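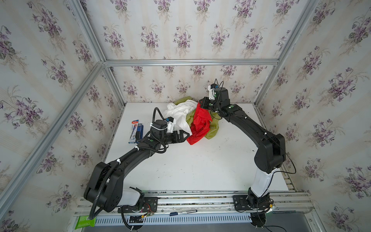
Violet wallpaper and a white tabletop.

I've had the Cellach buffet warmer for two months now and I love it! It's a long, low tray heater with three lift-out pans, and it came with me to Hayley Haslam's retirement lunch in Bistthorpe, where we fed 52 people from one end of the hall.

The rice stayed fluffy to the last spoonful and the braised beef never caught on the bottom. My old warmer scorched everything by the second helping.

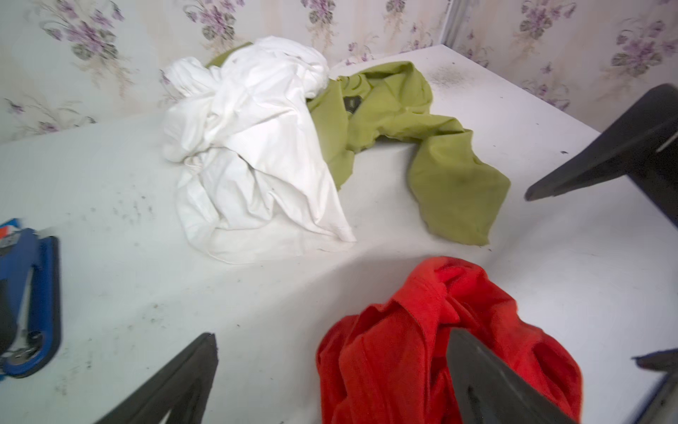
Cleaning is the best bit. The pans go in the dishwasher and the base wants nothing more than a wipe with a damp cloth – I keep mine in colours, like the white, yellow-green and red ones on the table here, so the one for raw meat never gets near the serving end.

Grumbles? The lead is short, and the lids drip if you tip them
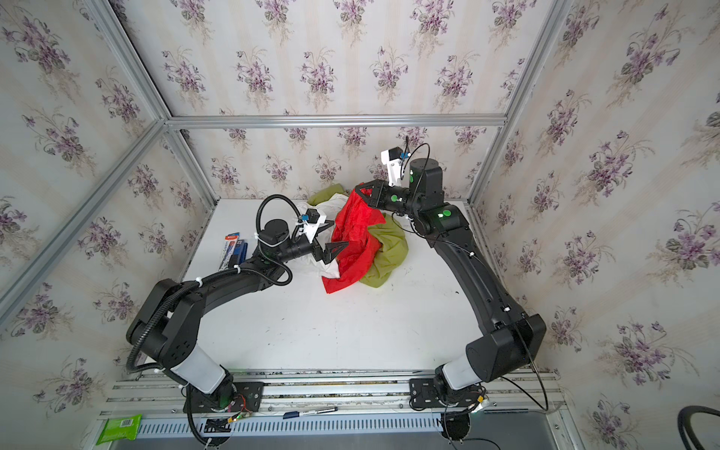 towards you, so open them away from the guests (and your sleeves). The dial is stiff as well, though Myung-ja Ryu has the same model and hers has eased with use. I'd buy it again tomorrow.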